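Section 4. Problems during the tests

The Forkby gripper did its worst work with the tabletop mirror. In May we made 50 grasps on it, and in 2 of them the fingers closed too early and pushed the frame sideways. We stopped the test and lowered the closing force from 70 to 60 percent.

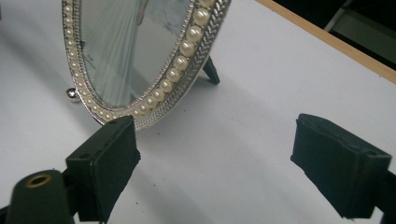

The fault was in our distance check. It took the reflection in the glass for free space, so the closing command came at the wrong moment. We now give the distance by hand for shiny objects. This is slow, but no frame was pushed after the change.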